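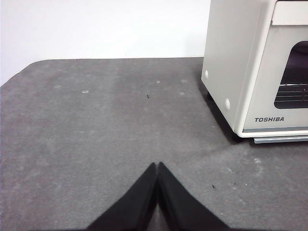

Reading time: 2 minutes

Ticket 762: Toaster oven, staff kitchen
Opened by: Dela Acheampong
Assigned to: Kobina Laryea
Date: 25/07/2024

The requester reports that the oven shuts off about 12 minutes into a roasting cycle. The fault has occurred on 2 occasions. The outlet was tested and found to be in order.

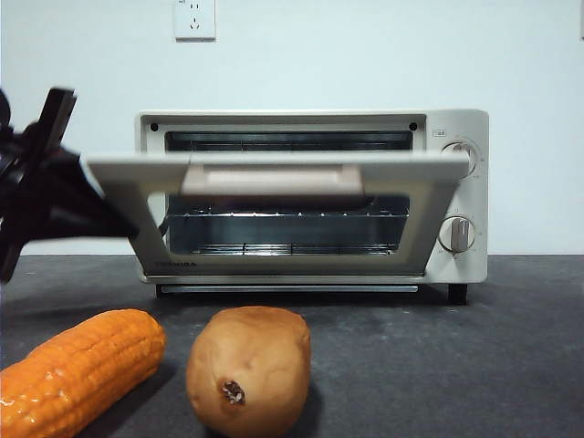 The timer is the suspected cause. Staff are asked not to reset it during a cycle. Both the upper and lower heating elements can be inspected with the door folded down, and the wire rack should be taken out before any work begins. A replacement timer has been requested from Stusmont.

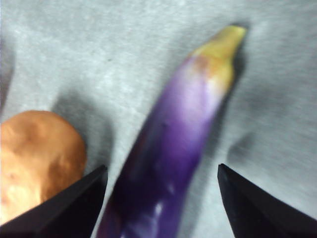
Eggplant and potato, for roasting.

Status: Pending part. Kwaku Amissah will confirm the delivery date.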